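Unit 5: Evaluating a packaged arm simulator
Notes prepared by Wing-sze Pan

The product under review is Dramodgate, the simulation package Storirov sells with its Craddock tabletop arm. A seat license covers 15 users. Each lab group gets one seat and should load the paper-handling task before October.

The task ships with randomized rooms. Wall color, window view and adjoining rooms change with the seed; the table and arm do not. Default run length is 100 episodes.
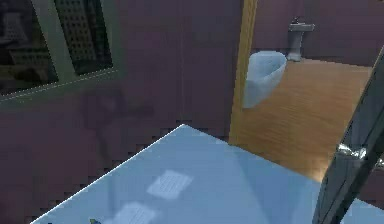

Figure 5.1. Paper-handling task, rendered view: two printed sheets on the tabletop, arm at right.

Points to check in your report:
Legibility of page text at the default render setting.
Edge quality where the table meets the wall. Stair-stepping is visible in Fig. 5.1.
Occlusion by the arm. Log any step in which a sheet is hidden.
Base joint travel, listed as 270 degrees. Verify in the joint panel.

Load time was around 5 minutes on the Deltholm machines.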